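Ranwood Guest House - Laundry and Linen Guide
Section 4: Folding Pants and Other Elastic-Waist Items

Read Section 3 (Drying) before starting. Items that are still damp at the waistband or in the seams go back on the rack. 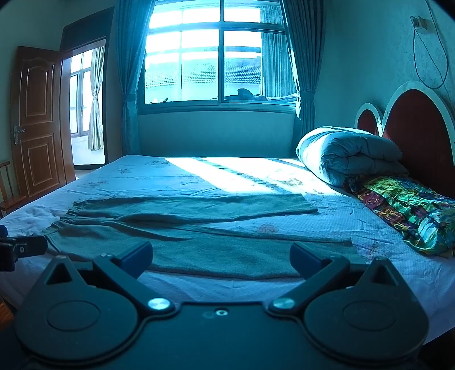

4.1 Before you fold

Any flat surface longer than the pants will do. Most people at the Grerthorpe house use a made bed, and this is fine as long as the sheet is clean and pulled reasonably flat. Remove pillows, throws and anything with a hard edge. Check pockets, if there are any.

Note: Do not fold directly on the floor or on an uncovered mattress.

4.2 Folding long pants with an elastic waist

1. Lay the pants flat with the waistband to one side and both legs pointing the other way.

2. Hold the waistband at its two ends and pull gently until the gathers are even. Let go. The elastic will draw in again and the top will be narrower than the hips. Leave it that way.

3. Smooth each leg from the crotch toward the hem with the flat of your hand. Creases tend to fan out from the crotch, so start there.

4. Fold one leg over the other so the hems meet. Line up the outer seams first and the inner seams second. If they will not both line up, go by the outer seams.

5. The crotch will stick out as a small point. Fold it in toward the legs to make a straight edge.

6. Bring the hems up to just below the waistband.

7. Fold in half again, or in thirds for the shallow drawers in Dirnen.

8. Turn the folded pants over so the waistband is underneath.

Caution: Do not press elastic with a hot iron. If the legs need ironing, stop well short of the waistband and let the fabric cool before folding.

4.3 Shorts and children's sizes

Follow steps 1 to 5, then fold once from hem to waist. Very small sizes can be rolled from the waistband down - they hold together better in the basket.

4.4 Labels and bundles

Guest laundry is bundled by room. Put the heaviest items at the bottom, pants next, tops last. Tie with cotton tape and attach the room tag to the tape, never to the clothing. Tags for the Cloutier annex run from 82 upward and are kept in the second drawer of the linen cupboard. Room 209 in the main building has its own hook by the door, so its bundle is hung in a bag.

Note: If a bundle comes to more than 13 items, split it in two and write the room number on both tags.

4.5 Common problems

Waistband twists when folded: The elastic has rolled inside its casing. Stretch the band fully two or three times and flatten it with your fingers.

One leg looks longer: The hips are not lying square. Go back to step 1 and straighten the waistband before touching the legs.

Fold springs open: Usually thick fabric. Use thirds at step 7 and place the item under something heavier in the bundle.

Lint on dark fabric: Brush before folding - the roller is on the shelf with the tape.

Report torn seams or worn elastic to Colton Perron at the linen desk before the item goes back to the room. Mending is covered in Section 6.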